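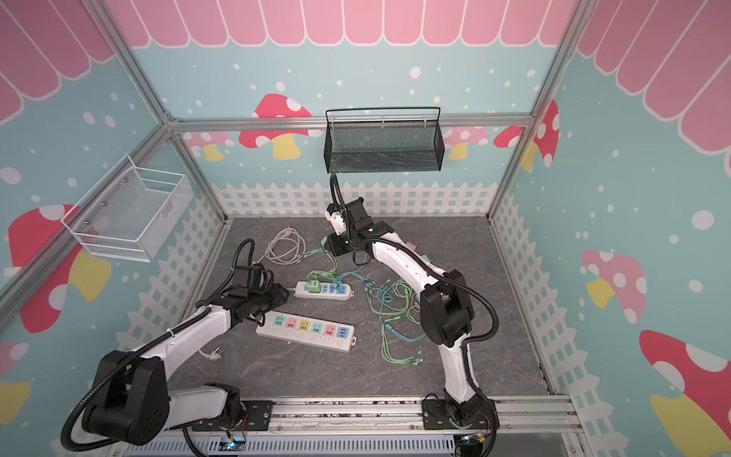 The two-arm cable cell with both power strips, the loose chargers and the two wire baskets.

How to Recover from a Snagged Cable on a Two-Arm Cell

Posted 2025-02-23

A snag happens when a gripper closes on one cable and a second one comes with it. The arm keeps lifting, the load goes up, and either the controller trips or something gets pulled off the floor. On our Astley cell this was the most common stop of the month. In February we logged 79 runs of the cable sorting task and 5 of them ended in a snag. In 2 of those the other arm was pulled out of position as well, and those took the longest to clear.

These steps are for a cell with two arms on one shared rail and a Flernau controller. Other controllers will have different menu names.

Before you reach in

1. Press the stop button. Don't use the pause command. Pause holds the motors under load, and the arm can move when the cable slips.
2. Check that both arms show as stopped. In the Flernau panel they are listed separately, and a fault on the left arm does not stop the right one unless you turned on Linked Stop.
3. If a power strip in the cell is connected to mains, disconnect it outside the cell. Ours are only props for the task, but people have been known to plug them in for a demo.
4. Write down the fault code and the joint number. The panel clears them on reset.

Clearing the snag

5. Support the arm by the upper link with one hand. Keep your fingers away from the elbow.
6. Release the brake on that arm only. Expect it to drop a little.
7. Lower the gripper until the cable goes slack, then open it from the panel. If it won't open, back off the finger screw a half turn at a time.
8. Lift the cable out toward the nearest wall. Multi-headed chargers catch on everything, so free the loose ends first.
9. Look at the black conduit along the arm. A charging cable can hook under a loop of it near the wrist, and you won't feel it until the next run. Follow the conduit with your fingers from the gripper to the base.
10. Check the small boards by the rail and the wires going to them. Push each connector in. A half-seated plug gives the same code as an overload.

Restarting

11. Set the speed to low and home the left arm first, then the right.
12. Open and close each gripper with nothing in it.
13. Run one pick over the strips and one over the basket on the back wall. Stop if you hear the rail creak.

Making it happen less

We lowered the lift force limit from the default to 74 percent. The arm now trips earlier, before it can drag a strip across the floor. We also added a short wiggle after each grasp, using the Hellwig motion add-on, which shakes off a second cable some of the time.

Turn on Linked Stop. It is under Safety, then Groups, and it is off after every firmware update. The Nokcombe cell had theirs off for a week before anyone looked.

If you get the same joint fault twice in a row with no cable in the gripper, leave the arm powered down and check the belt tension. That procedure is on the maintenance page.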